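## 4 毛绒玩具和小挂件的装箱

本节说明怎样把小型毛绒玩具、带珠链的挂件和还没有拆开的袋装小物放进一个纸箱。清洗的方法请看第 3 节，箱子的存放请看第 5 节。

全部工作可以在床上完成。床比桌子软，小东西掉下去不容易滚远，腰也不用弯得太低。请先铺一条毯子，再把纸箱打开，口朝上放在毯子上。
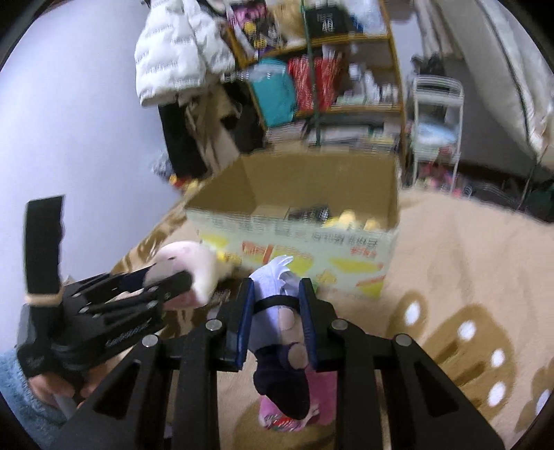 最后修改：2024年3月11日　修改人：Loretta Escobedo　（修改内容：4.3 的步骤顺序，4.5 增加一条）

### 4.1 开始之前

请准备下面的东西：

- 纸箱一个。旧的商品包装箱也可以用，箱面有印刷没有关系，但是箱底要结实。Purby 的收纳架每一格宽 50 厘米，如果您以后要把箱子放在架子上，请先量箱子的长边。
- 毯子一条，要比箱底大很多，四边都留出放玩具的地方。
- 软布一块，干的。
- 透明小袋若干，用来装珠链和小零件。
- 纸胶带和一支笔。
- Sestent 干燥剂，小包装的那一种。

**注意：** 毯子如果有长毛，请先抖一抖。长毛会粘在玩具的布面上，白色的看不出来，深色的玩具很明显。

**小心：** 如果家里有三岁以下的孩子，请在孩子不在房间的时候做这个工作。珠链和小零件有被吞下去的危险。

### 4.2 分类

把要收的东西都拿出来，放在毯子上，先不要放进箱子。请按照下面的办法分成几组：

1. **圆的、硬一点的玩具。** 蛋糕卷形状的毛绒玩具属于这一组。它们受压以后恢复得比较快，可以做下面一层。
2. **长毛的玩具。** 它们受压以后毛会倒向一边，所以应该放在上面，或者放在旁边有空的地方。
3. **带链子的挂件。** 链子会勾住别的玩具的毛，必须单独处理，请看 4.4。
4. **没有拆开的包装。** 包括塑料袋装的和扁的纸袋装的。它们的角比较尖，请不要让角对着毛绒的表面。
5. **不确定的东西。** 请放在箱子旁边，最后再决定。不要因为箱子里还有空的地方，就把它们先放进去。

分类的时候请检查每一个玩具的缝线。用两个手指轻轻拉开接缝，如果看见里面的棉，请把这个玩具拿出来，先缝好再收。耳朵的根部、尾巴的根部和挂绳的连接处是最容易开线的地方。

**注意：** 颜色很深的玩具和颜色很浅的玩具，如果是新买的，请分开放。有的深色布料在潮湿的时候会掉色。怎样判断：用湿的白布在背面按几秒钟，白布上没有颜色就可以放在一起。

### 4.3 装箱的步骤

1. 检查箱底。用手从里面往下压，如果中间的缝张开，请在外面贴一条胶带。
2. 用干的软布擦一遍箱子里面。纸箱的角落里常常有碎纸。
3. 在箱底放一包干燥剂。请把它放在角落，不要放在正中间。
4. 先放没有拆开的包装。大的、平的靠着箱壁，印字的一面朝里或者朝上，这样以后找的时候不用全部拿出来。
5. 放圆的玩具。蛋糕卷这样的形状请平放，有螺旋花纹的一面朝上。平放的时候它受的力比较均匀，侧着放时间长了会变成椭圆。
6. 用小的玩具填空。黄色小玩具这一类很小的东西，适合放在两个大玩具的中间。不需要用力塞，手松开以后它能自己停住就够了。
7. 放长毛的玩具。放进去之前请用手指顺着毛的方向梳一下。长毛的玩具请从上往下直着放，不要从旁边推进去，推的时候毛会夹在别的东西下面。
8. 看一看标签。如果玩具身上还有吊牌或者布标，请把它放平，不要折。有的人以后会把玩具转送给别人，折过的吊牌不好看。
9. 最上面留 5 厘米的空间，然后再盖上箱盖。

**小心：** 不要用手掌从上面压玩具来盖箱盖。如果箱盖合不上，请拿出一个玩具，换一个箱子。以前的版本写过“可以轻压”，Amos Villanueva 在测试以后建议删掉这句话，因为有几个玩具的鼻子压歪了，过了 14 天也没有恢复。

在装箱的过程中，有的玩具会在箱子外面等一会儿，比如带珠链的白色毛绒挂件，还有扁的小包装。请把它们放在箱子前面的毯子上，放在您看得见的位置。毯子上的图案如果很花，浅色的小东西容易和图案混在一起，盖箱之前请用手把毯子摸一遍。

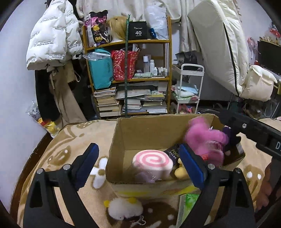 摸的时候请从远的一边往自己这一边慢慢移动，毯子的折缝里面也要摸到。床和墙中间如果有缝，也请看一下。珠链很细，用眼睛找比用手找要慢。

### 4.4 带链子的挂件

1. 打开链子的扣。珠链的扣一般是一个小的金属筒，把最后一颗珠子从筒里横着推出来就可以。请不要直接拉，拉的时候筒会变形。
2. 如果链子取不下来，请把它绕在挂件的背面，用一小块软纸包住。
3. 把取下来的链子装进透明小袋，一个袋子只装一条。
4. 在纸胶带上写挂件的名字，贴在小袋上。
5. 小袋和挂件放在同一个箱子里，但是小袋要靠箱壁，不要放在毛绒中间。

**注意：** 纸胶带只能贴在袋子上，不能贴在毛绒上。贴在毛绒上的胶过一个夏天以后很难去掉。

### 4.5 常见的问题

**箱子的印刷会不会染到玩具？**
印刷在外面，里面是没有颜色的纸，一般不会。如果箱子的里面也有印刷，请先铺一层白纸。

**亮面的透明塑料袋要不要拆掉？**
没有拆开过的可以保留。已经拆开的，请把袋口打开一点，让空气能进去。塑料袋完全封住的时候，里面如果有一点潮气，玩具会有味道。

**可以把玩具和书放在一个箱子里吗？**
请不要这样做。书很重，搬动箱子的时候它会移动，压到玩具。

**多长时间检查一次？**
每 9 个星期打开一次，换干燥剂，把长毛的玩具拿出来抖一抖，再按照 4.3 放回去。南方的雨季请缩短一些。（这一条是新增加的。）

**箱子放在 Lovska 的床下抽屉里可以吗？**
高度够就可以。请先量抽屉里面的高度，再量盖好以后的箱子。抽屉关上的时候如果擦到箱盖，请换低一点的箱子。

### 4.6 写标签

在箱子短的一边贴一张标签，贴在右上角。标签上请写三项：装箱的月份、里面最大的一个玩具的名字、有没有链子。例如：

> 一月　蛋糕卷　有链子

请用圆珠笔或者油性笔，不要用铅笔，铅笔的字在搬动几次以后会变浅。如果一个家里有几个人的玩具，请再写上主人的名字。

标签写好以后，把箱盖的四片按顺序交叉扣好，不用胶带封住。需要寄送的箱子请看第 6 节，那里的要求不一样。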